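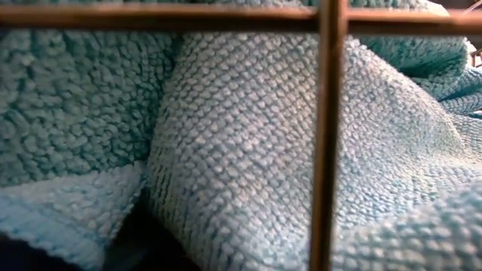 Geetha Joseph wrote under my last post that I had the wrong man for the Reltby feed store fire, that nobody in his right mind burns down a building over a $400 note, and that I should go read the inquest before I said another word on it. So I did! I took a day off work, drove to the courthouse, and read the whole thing, and I have to tell you it was the best day off I've had all year.

For anyone new to this: the feed store on the river side of Reltby burned one night in September, a few years before the First World War, and the night clerk, Amos, was found inside. (I'm using first names only, there's family still in town and one of them has been very kind to me.) The owner's brother-in-law, Walter, was arrested within the week. He'd signed a note for $400 and it was coming due. He was tried, the jury couldn't agree, and the county never tried him again. That's the version everybody grows up with, and it's the version I gave you last time.

The file is number 2415. It isn't with the criminal files at all, which is why I missed it before. It was refiled under probate, I'm guessing when Amos's mother settled his estate, and when the county redid its index in 2000 it stayed there. The clerk at the counter found it by looking up the dead man instead of the defendant. I would never have thought of that. If you're chasing an old case in your own county, try every name in it, including the people who only turn up in one line.

It came out in a gray box tied with that flat cotton tape, and the first thing in it was the coroner's bill. He charged for mileage. He charged for a pair of boots! Then the jurors' names, six men, two of them signing with a mark, and then page after page of testimony in the most beautiful slanted handwriting, with hardly a blot anywhere. Whoever took it down wrote the way people talked. You get "I says to him" and "he never" and one woman who, asked what time she saw the smoke, said it was "after the bread and before the second bread." I laughed out loud in the records room and got a look.

So, the evidence. The case against Walter came down to two things, the note and a hired man who put him on the road near the store that evening. The hired man worked over in Cirota, and at the trial he swore he knew Walter by his coat and by the horse.

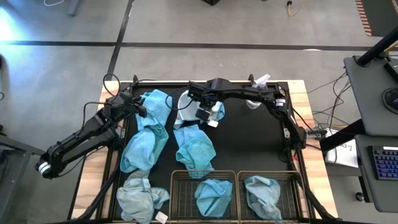

At the inquest, though, just days after the fire, he'd said no such thing. I read his answer four or five times to be sure. The coroner asks if he saw any man he knew and he says he saw a man, he was walking, he had no horse. Walking! By the trial he's got the man on horseback, and the horse has a white foot. I can't find any sign that Walter's lawyer had the inquest testimony in front of him, or if he did, that he used it. The Trasadton paper covered the trial every day and gave the hired man most of a column, and there isn't a word in it about an earlier statement.

I know memory is a funny thing. I couldn't swear to what my own brother was wearing at dinner on Sunday. But a horse is a big item to forget and then remember.

The other surprise is the lock. Amos was supposed to have been shut in, and that's what made it murder in people's minds and not just a fire that got away from somebody. But the blacksmith who went through the ruins testified that he found the door lock with the bolt drawn back. He was asked twice. He said it was open and that he'd made the lock himself and knew how it sat. There's a little drawing of it in the margin, with the bolt inked in solid, and I'm not ashamed to say I got goosebumps. 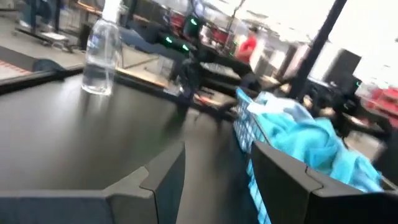

Then there's the lamp oil, which was the part of the story I was surest about. Everybody in Reltby will tell you that Walter poured a can of it along the back wall. The inquest has no can. What the deputy found was one glass bottle, corked, lying in the grass by the back step, and he held it up for the jurors and said how full it was, "a good half." I'd guess the deputy's bottle wasn't a big one, going by his saying he carried it back in his coat pocket. Somebody who wanted a whole building gone and had brought a bottle that size would've used all of it, wouldn't he? And why put the cork back in? A cork going back in sounds to me like a man who filled a lamp and set the bottle down on the step. Amos had a lamp. It's listed with his things.

So where does that leave me? I no longer think Walter did it. I'm not ready to say it was an accident either, because there's one more witness I can't account for. A Mrs. Poduval, who kept boarders across the way, said she heard two men talking behind the store after dark, "not quarreling, only talking." She's not on the witness list at the trial. I've looked for her in the cemetery index and the church books and I haven't found her yet, and the spelling may be off (the clerk wrote it two different ways on the same page). If anyone reading has that name in a family Bible, please, please write to me.

Geetha, you were right and I was wrong, and I've put a note at the top of the old post saying so. You also told me the prosecutor ran for judge the next year. I'd like to know where you saw that, I've been through the Trasadton paper up to Christmas and haven't hit it.

A couple of practical things, for those who asked. The records room closes for lunch. You can take pictures with your phone as long as you don't use the flash, and copies are charged by the page, so I photographed everything and only paid for the drawing of the lock. Bring a sweater. They let you have one box at a time, and they'll hold it for you overnight if you ask nicely.

I'm typing up the hired man's two statements side by side and will put them up as soon as I've made out the last few words. There's one in the middle that's either "walking" again or "waiting," and I've been going back and forth on it all evening.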